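Week 6 handout: Chores

Course: Machines at Work (evening stream)
Instructor: Sheena Nisbet
Revised 3/29/19

Read this before class, along with the Chuang chapter in the course pack. Bring the chore sheet from last week, filled in. If you picked laundry, you have my sympathy, and you'll be going first.

Where we left off

Last week we looked at welding and palletising, which is to say the jobs robots are good at. The part turns up in the same place, the same way round, all day long. When it doesn't, a light comes on and a person walks over. We agreed, mostly, that this is automation and that it works. Some of you then wanted to go straight from there to a machine that clears the dinner table. I said wait a week.

The question for this session is a plain one. Can a machine do a household or shop-floor chore yet, start to finish, in a place that hasn't been rebuilt around it? My own answer is no, with a few exceptions I'll get to. You're welcome to argue. Please argue from a particular chore.

What counts as a chore

For this course a chore has to meet the following tests.

It is made of several small jobs, and the order can change depending on what you find.
The things involved weren't designed for the machine.
The person who wants it done doesn't want to stand there while it happens.
"Done" is judged by somebody who will be annoyed if it's wrong.

Vacuuming is the exception people always raise. Fair enough. A robot vacuum does a decent job of a floor that has been tidied first. Look at who does the tidying. I owned one for two years and spent a good part of that time picking up socks and phone cords so that it could have a clear run. The dishwasher is the better machine, in my view, and it stays put and makes you do all the loading.

How to read a demonstration

Most of what you will hear on this subject comes by way of a demonstration video. Go through these points each time.

1. Speed. Look for a small "4x" or "10x" in the corner. A towel folded at ten times speed is a towel folded very slowly.
2. Cuts. One long take tells you more than a dozen short ones.
3. Who is driving. Many arms in these videos are steered by a person out of view. There's nothing wrong with that as research, but it tells you about the hand and very little about the brain.
4. Attempts. Ask how many tries there were. A clip shows one.
5. Setup. Who put the cup there, and which way was it facing?
6. The end. Does the clip stop when the object leaves the table, or when it has been put away where it belongs?

The Leltetano case

We'll spend half the class on this one. Leltetano is a small firm that sells an arm on a cart for staff kitchens. It restocks the hot drinks station and clears away used cups. The trial ran at the Gelside office for 90 days. The company's summary gives 415 restocking runs and calls the trial a success. The site log, which is in your course pack, has a column for "staff assist", meaning that somebody had to step in. Only 20 runs have that column left blank.

Now, you could read that kindly. A staff assist might be a nudge to a box, and the log doesn't separate a nudge from a spill. I have asked for the breakdown and haven't been given one. But a chore that needs a helper nearly every time hasn't been taken off anyone's hands. The office manager wrote in the margin on day 19, "faster if I just do it," and she kept writing versions of that well into May.

Why tea is harder than it looks

Students tend to laugh at this section. Get a box of tea bags out tonight and do the job slowly, watching your own fingers.

Paper sachets lie flat on each other and slide. To take one you push the top one a little with a fingertip, feel it go, and pinch the edge that lifts. You don't look. A gripper with two flat pads can't do the push very well and has no idea whether it has hold of one sachet or three — unless somebody has given it a good sense of touch, and that is still a research topic. Squeeze harder and the paper creases. Squeeze less and it drops.

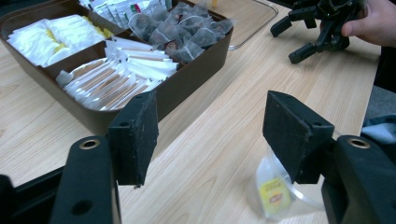

Mesh pyramid bags are another problem again. They give under pressure, they press up against their neighbours, and a tag can come up with the wrong bag. A method that works on flat sachets won't carry over, so you need a second method and some way of choosing between them. Sugar sticks want a third.

Then there's clear plastic. Depth cameras do badly with it, as light goes through or bounces off at odd angles, and the machine may see the table where there's a cup. A cup on its side adds the question of how to stand it up again, which you and I do with a twist of the wrist and couldn't explain if asked.

None of these problems is hopeless. People are chipping away at all of them, and I have seen good work on clear objects in particular. My complaint is with adding up four half-solved problems and announcing a kitchen assistant. If each step comes off nine times in ten, a job with seven steps fails more often than it succeeds. Do the sum yourselves, it's worth seeing on paper.

The shop floor is not so different

Grulunska packs gift hampers, and we have their line notes for comparison. They automated the box folding and the taping years ago. The filling is still done by hand: jars, soft packets, ribbon, shredded paper. They tried a picking arm on the jars alone and kept it. They tried it on the packets and sent it back. I find this a more useful result than most of what gets published, because someone had to pay for it either way.

Notice what they did with the jars. They changed the tray so each jar stood in its own pocket. The chore got easier before the machine got better. Ask whether your own kitchen could be changed like that and whether you'd want to live in it afterwards.

For discussion

Pick one line from your chore sheet and break it into the smallest steps you can. Mark the steps where you rely on touch.

If a person has to check the work, how long may the check take before the machine is a waste of money?

Would you accept a machine that took all night, so long as it was finished by breakfast? Several people last term said yes, and I didn't have a good reply. Slow may be fine. Slow and needing help is where I get stuck.

Chuang argues that general-purpose arms will arrive in homes through care work first. Find the weakest step in that argument. There is at least one on the second page.

For next week

Write one page on a single demonstration of your choice, using the six points above. Say what was shown and what was only claimed. Don't pick the backflip one. Hand it in on paper at the start of class; late pages go in the tray outside my office.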